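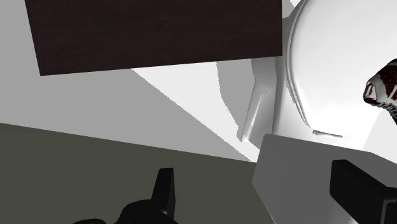 Simulated bathroom, gripper view, toilet lid apparently closed.

Household and shop-floor chores: frequently asked questions
Enaler test notes, last revised 5/29/24

Can a machine clean a bathroom yet?
In part. Wiping a flat, open surface is routine on our rigs. Wiping the side of a toilet base, where the arm must follow a curve it can only partly see, still fails too often for use without a person nearby. We do not offer it as a finished function.

Why is so much of the work done in simulation?
Cost and wear. The Jellside simulator ran 3818 bathroom attempts in February. The physical test room at Ledau manages some 90 in the same period, including resets.

Do simulated results carry over to real rooms?
Reaching and positioning carry over well. Contact does not. Simulated floors and porcelain have simple friction values, and a real floor with soap on it behaves differently. Any task that depends on pressure is tested again at Ledau before we report it.

What about light and shadow?
A bright patch on a plain grey floor can be mistaken for the edge of an object, and white fittings lose their outline under strong light. We vary the lighting between attempts. Errors of this kind have fallen but are still logged under "perception".

Can it tidy things off the floor?
Rigid items of moderate size, yes. Soft items such as towels and socks are slower. Shoes fall between the two: the sole is easy to hold, the upper bends. Laces are treated as a separate problem.

How does shop-floor work compare?
It is easier in most respects. Parts arrive in known positions and the bench does not move. Moussa, our bench cell, loads trays for a full shift and needs a person mainly to refill the feeder. Sweeping under benches and sorting mixed scrap remain manual.

Why use two fingers and not a hand?
Two fingers are cheap, easy to repair and enough for most lids, handles and boxes. Spray bottles with triggers are the main exception.

How many chores are on the current list?
18. Of these, seven are rated for supervised use. None is rated for use in an occupied home without supervision.

What does "supervised" mean?
One trained person in the same room, within reach of the stop button, watching one machine. Remote viewing does not qualify.

Can I request a chore for testing?
Yes. Send the room layout, the objects involved and the finished state you expect. Requests involving bleach, gas or hot oil are declined.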